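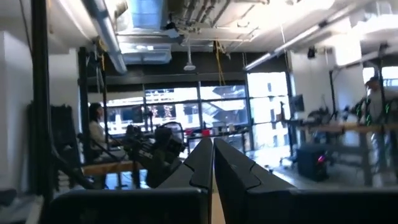

We got to the Sirau open day at 10 on Monday and went straight up to the robot floor. Teaching by hand was the main thing on show – you move one arm and a second one copies it. The room is bright, with tall windows along the back, and one of the arms has green lights along its joints. I had a go on the Flemby rig and needed three tries to pick up a cup. Remote control from the Farnunach site was booked out until 3.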